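Vetby Robotics Lab
Minutes of the safety and faults meeting, 5/1/20

Present: Miloslav Trnka (chair), P. Rahman, J. Lirnell, D. Okafor (minutes)
Apologies: S. Haddad
Meeting opened at 10:05.

1. Minutes of the last meeting
Agreed with one correction. Under item 4, "spare cable ordered" should read "spare cable requested." The order has since gone in.

2. Gripper closing without a command, cell 2
Rahman went through the fault report. On Tuesday afternoon the arm was running the bowl task, in which it picks up the small pumpkin and sets it down outside the bowl. The operator paused the run from the tablet with the gripper open. The gripper then closed by itself at full speed and shut on the rim of the bowl. The arm did not move. The operator pressed the emergency stop and the gripper held its grip until power was removed by hand.

No one was hurt. The operator had been about to reach in and straighten the bowl, so it is being recorded as a near miss and not as an equipment fault only. Trnka asked that the wording on the form be changed to match. The bowl has a chip in the rim and has been thrown out.

Okafor asked whether the tablet had shown the run as paused. Rahman said yes - the screen was green and read PAUSED the whole time. Lirnell said this was the part that worried her most, as people have been trained to trust that screen.

3. Cause
Lirnell has been through the logs. When a run is paused the controller stops sending to the arm, but the gripper has its own queue and that queue is not cleared. A close command sent just before the pause was still waiting. It was carried out when the gripper link dropped and came back. She repeated the pause 100 times on the bench with the link left alone and could not get the fault. Pulling the link during the pause brought it up on the second try.

The link drop looks like a separate problem. The connector at the wrist was found loose. It was last checked in November.

Rahman has set the task up again on the bench with a new bowl, gripper open over the pumpkin, to work through the pause sequence at low force. 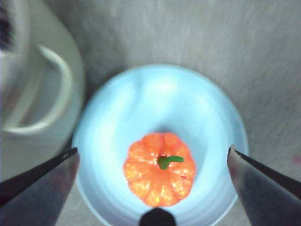 Item 3: bench setup for the pause check, from the wrist camera.

Trnka asked if the mug needed to be there. Rahman said the task has always been run with other items near the bowl and he would like to keep it that way for the check. Agreed, provided nothing breakable is used once full force is turned back on.

4. Emergency stop
There was a longer discussion on this. The stop cuts drive to the arm but leaves the gripper powered, so that it does not drop what it is carrying. Lirnell said this was a choice made when the cell was built for Famen parts, which were heavy. Okafor did not think it suited the present work. Trnka agreed but did not want it changed without a written risk assessment. Until that is done the cell stays on low force.

5. Actions
Gripper queue to be cleared on pause and on reconnect. Test with 1000 pause and reconnect cycles before release - Lirnell
Wrist connector to be replaced and a locking clip fitted - Rahman
Connector check to be added to the weekly sheet - Okafor
Risk assessment for gripper power on emergency stop - Trnka, with Lirnell
Notice on the cell door: no hands inside the fence on pause, power off at the isolator first - Okafor, today
Near miss form to be reworded and sent to the site safety office - Rahman

6. Any other business
Okafor said the second isolator key is missing from the hook again. Whoever has it should bring it back. Rahman asked for a decision on the noisy fan in the control cabinet. Held over.

Next meeting when the cycle test results are in. Lirnell to circulate them first.

Meeting closed at 10:50.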